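Counting trash pickups

I have now spent most of November squeezing a hand-held gripper around bits of snack wrapper, and I'm still not sold.
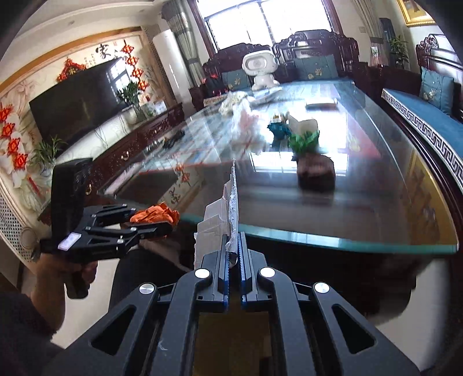 The pitch from Releck is that you hand people a pair of these, they tidy up at home, and the policy learns tidying. Maybe. We logged 248 episodes and kept 234. Grigore Vasiliu thinks that's a great ratio. I think it means we were too easy on ourselves, and I told him so.

My real gripe is the sameness. Three living rooms, glass table in one of them, and everyone goes for the orange wrapper first - me included. Chiharu Minami went back through 51 of the keepers and couldn't find one where somebody fumbled and tried again. So what does the model do when it fumbles?

Grigore says more data will fix it. He said that about the drawer task too. I'd take fewer episodes and messier ones, but I'm not the one who fills in the weekly sheet.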